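Session 7: Success ballast and reversed grids

Success ballast is extra weight bolted into a car after a good result. In the Brestach one-make series, the winner of a race carries 15 kg into the next one. The weight goes in the passenger footwell and is checked at scrutineering. It moves the balance forward, so the driver meets more understeer in slow corners and longer braking distances.

A reversed grid works on position instead. The top 8 finishers from race one start race two in opposite order — everyone else keeps their place. 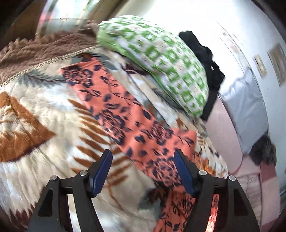 Does ballast carry over to the next round? It stays in the car until the driver has finished a race outside the top three.

Work through the Skorkance lap charts before the next session. Note where the ballasted car loses time in each sector, and compare with its unballasted laps on the same tire age. Charts are in the Pravitz folder.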